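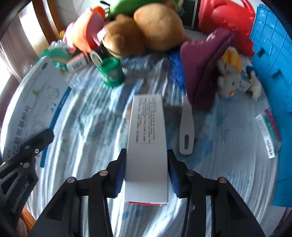 A tall white carton with its block of small print.

Everyday Reading, Wulatstead
Mid-year progress report to the Ruvix Fund
Prepared by Consuelo Cantero, program coordinator

Dear Normand and everyone at the Fund,

Thank you for your patience with the timing of this report. You were kind enough to let us send it at the end of June so that the autumn group could finish properly, and I'm glad we waited, as the last few sessions gave me a good deal more to tell you than I would have had a month ago. I have followed the headings in your template as best I could, although Normand will see that I have wandered a little under some of them.

What we set out to do

The grant is for adult reading and writing in Wulatstead and the farms out along the river, for people who left school early or who came to English later in life. We said we would work from the printed matter people already deal with at home: power bills, school notes, rental forms, dosage directions, the backs of packets. We had used workbooks in the past and we still have a cupboard of them, but our learners kept bringing in things from their own kitchen benches, and after a while it seemed sensible to build the program on that.

Sessions run in the old drapery on Worku Lane in the evenings, and in the library's back room in the mornings for parents and shift workers. The evening group has grown quickly. The morning one has been slower, and I'll come to that.

Who has come

In the first half of the year 127 people got in touch with us, by telephone or by wandering in off the street, and 40 of those went on to join a group. That is a bigger drop than I would like. Some only wanted help with a single form, which we gave them gladly and did not record as an enrolment. Others lived too far out to manage a weekly drive, and a fair number, I suspect, lost their nerve between the first call and the first evening. Crescencio Pacheco has begun ringing people back himself the afternoon before they are due, just for a chat, and he feels it has made a difference, though it's early to say so with any confidence.

The ages are very mixed. We have young dads sitting beside women who retired from the cannery before those dads were born, and it has been one of the pleasures of the year to watch them help each other. One of our older learners is a marvellous speller who freezes at numbers, and the young fellow next to her is the other way about, so they have become quite a team over the water rates!

Small print

The unit that went best was one I nearly left out of the plan. We called it Small Print, and it ran across the middle of the term. Everybody brought in something from the pantry or the bathroom shelf with writing they had never bothered with or never felt able to tackle, and we spent the evenings on how that sort of writing is put together. Warnings are usually short and bossy. Storage directions come in a fixed order more often than you'd think. Ingredients run from most to least, which was news to more than half the room and led to a lively conversation about what people had believed they were buying.

We worked on skimming as well, and this turned out to be the harder skill. A confident reader goes hunting for the one line she needs and ignores the rest, but many of our learners had been taught to start at the top left and sound out every word, and by the time they reached the useful bit they were worn out. Ignacio Ortuño made up a set of hunting games with a kitchen timer (the timer was soon retired by popular demand, as it made people jumpy) and by the end of the unit most of the group were going straight for the heading they wanted.

We also bought magnifying sheets and two good lamps from the materials line. I should mention that several people who thought they were poor readers needed glasses. Octavio Cárdenas at the health centre has been sending them along to the visiting optometrist, and I would like to put this arrangement on a firmer footing next year.

Writing

Reading has run ahead of writing, as it generally does. The evening group now keep notebooks, a page a week on anything at all, and what comes back is mostly weather, grandchildren and football, with the odd recipe. We don't correct them unless we're asked. Three of the learners have asked, and one of those has since written to the council about the footpath outside the school. She had a reply, too, and read it out to us.

The morning group has written less, partly because the little ones are underfoot and partly because the room has no proper tables. We have been making do with clipboards.

The morning group

I promised to come back to this. Attendance in the library has gone up and down all year and never settled. When the bus timetable changed in the autumn, the service from the river end began arriving well after we had started, and people understandably didn't like walking in late. We have shifted the start to 10.15 and will see how that goes. We also underestimated how much minding the children would need. Thirteen of the 40 learners are in this group, and almost all of them have at least one child under school age.

Our request, set out in the attached budget note, is to move the unspent part of the travel line across to child minding for the second half of the year. It wouldn't change the total.

Record keeping

You asked how we were finding Flistaron, the database you set us up with. The attendance side is easy and I have no complaints. The progress side wants a score for each learner at each session, and our tutors find that awkward, particularly with people who had a rough time of tests at school. At present we fill in a score once a term and write a few lines in the comments box. If the Fund could live with that, it would save a good deal of sighing on our end. If not, please tell me and we will do it your way.

Staffing

Ignacio has taken over the evening group in full, and Crescencio now does two mornings and the phone. I have stepped back from teaching a little to look after the paperwork, though I still take the beginners' table when I can, as I would miss it dreadfully otherwise. We have been short of a relief tutor since the autumn and are advertising again. If anyone at the Fund knows of a patient person within driving distance, please send them our way.

Money

Spending is close to plan on wages and rent, under on travel and a little over on printing. The printing went over on account of the large-type versions we made of every handout, which were so well liked that we stopped making the ordinary ones. The full statement is attached.

What comes next

The spring term will open with forms: tenancy, school enrolment, change of address. After that the evening group has voted for a unit on reading aloud, mostly so they can manage bedtime stories, and the library has offered to lend us picture books by the box. Small Print will run again for the new beginners, with fewer packets on the table at once and a longer stretch spent on medicines, which is where people said they worried most about getting it wrong.

Normand, you mentioned you might be out this way after the school holidays. The evening group starts at 6.30 and there is always soup beforehand. Do let me know if you have any dietary needs, and whether you'd be comfortable having a learner or two show you their notebooks, as a couple of them have already asked me.

With warm thanks from all of us,

Consuelo Cantero
Everyday Reading, Wulatstead

Attached: statement of income and spending; budget note on child minding; handout samples in large type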